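September, bench notes, river rescue gear (throw bags + drag sled)

7:15 am. In early, wanted the Nernden reach looked at before the gauge went up again. Level at the weir 491 on the board, was lower last night. Too pushy for the tow test, so shore work only.

Why we're on this at all: the tuber who went over the Ridden ledge in the summer. Crew had a line on the bank inside a few minutes but the throw fell short twice. Rope came out of the bag in a lump. So, bags.

1. Throw bags
Old pattern, wide mouth, 5 throws from the grass bank. Three clean, two snagged at the drawcord. Same snag as on the report. New pattern (Triromum cloth, stiff collar) went out clean every time but lands light, wind takes it. Try a bit more foam in the bottom. Or less rope? Shorter rope doesn't reach the far eddy at Ridden, so no.

Wet rethrow is the real problem. Coiling in a hurry with cold hands, everybody's second throw is garbage. Mine too. Want to try just stuffing half and throwing the coil with it.

2. Dummy
Dummy 919 is leaking at the left hip agian. Took on water overnight in the tank and floats face down now. Patch and leave till tomorow. Do not use for the ledge drop until it sits right, the numbers from the last run are probably no good because of this. Marked them in the log.

3. Sled
Haul sled from Lu came back with the front runner straightened. Still bounces badly over cobble with a load on. Idea is a sprung tow point, so the line doesn't jerk the casualty every time it goes tight. Rough sizing only so far. Need travel figure before ordering anything.

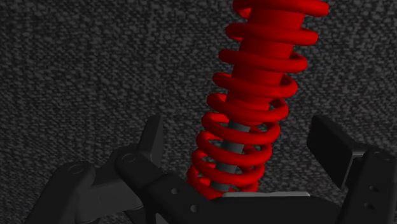
4. Still to do
- collar stitching, double row
- ask Lu side for the spare runner
- vest whistles, half of them are full of silt
- signs at the Ridden put-in: the one facing the road is fine, the one facing the water is behind a willow. Cut the willow
- Nernden gauge again at 4 pm, if it's dropping do the tow test first thing

Stopped at noon, rain.

Comments (3)

stiff collar is good but check it after it's been packed wet for a week, ours went soft

Was at Ridden on the weekend. Couldn't see the sign from the water at all until we were past the take-out.

Re 919, the hip patch never holds over the old glue, sand it right back first

7 shares | Contact the workshop | © Nernden River Safety Workshop | Back to top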